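Getting from Wemer airport to Kurek without a car

We went back to Kurek in June, and this time I skipped the rental desk. The airport is small, with 4 gates and one baggage belt, so we were outside by late morning. The 302 bus stops across from the arrivals door. You pay the driver, and it helps to have small bills.

The ride takes you along the coast and then inland through Wamum, where most people get off. Stay on until the harbor. My bag went underneath and I kept my backpack on my lap.
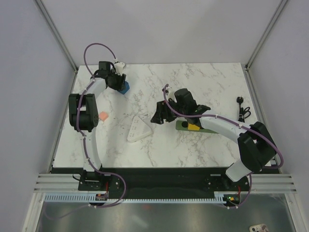
Booking a transfer instead

On the way back our flight left early, before the first bus, so I booked a car with Clarnirik. I reserved it online two nights before and got a text with the driver's name, Weronika Kalinowski. She was at the guesthouse at 4:30 in the morning — ten minutes ahead of time — and had the trunk open already.

The price was fixed when I booked. For one person it's a lot more than the bus. For the three of us with luggage it was fair, and I'd do it again for an early flight. There was no extra charge for the big suitcase.

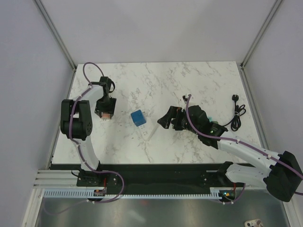
Two arms at the white marble-patterned table.

If you land after dark, check the last bus before you fly. The schedule posted at the harbor was different from the one at the airport, and the airport one was right.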